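Hedge Country
Summer on the back roads, and the plants that line them

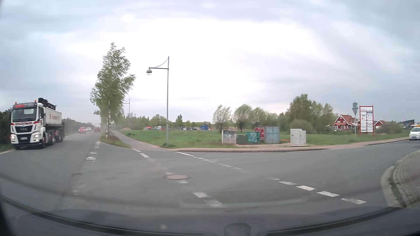 A wall you have to feed

I grew up thinking a hedge was what you put in when you couldn't afford a fence. Then I spent a week walking between farms with Hatsue Nagano, who has been laying hedges for 17 years, and now I can't pass one without sticking my head in it!

Laying is the old way of keeping a hedge thick at the bottom. You cut each stem most of the way through near the ground, bend it over and let it grow on at a slant (it looks like murder, and by June it's covered in new leaves). Nagano does about 10 yards on a good day. She uses a billhook that belonged to her first teacher, Periklis Raptis, and she sharpens it constantly, usually while talking.

Who lives in there

Wrens, for a start. Bank voles, hedgehogs, more moths than I knew had names. Mélanie Simard keeps a notebook of everything she finds along one lane behind her house, and she had reached 53 kinds of moth when I visited. She read me the whole list over tea and I loved every minute of it.

Her advice for anyone with a garden hedge is to leave the trimming until the birds have finished nesting, and to let one side go shaggy.

Starting your own

Bare-root hawthorn is cheap, and you plant it in winter, when it looks like a bundle of dead twigs. Put in a double row, cut it back hard and keep the grass off it for the first couple of years. Blackthorn is good too, if you don't mind the spines and want sloes. Nagano likes a bit of hazel mixed in, mostly for the nuts, though the squirrels usually get to hers first.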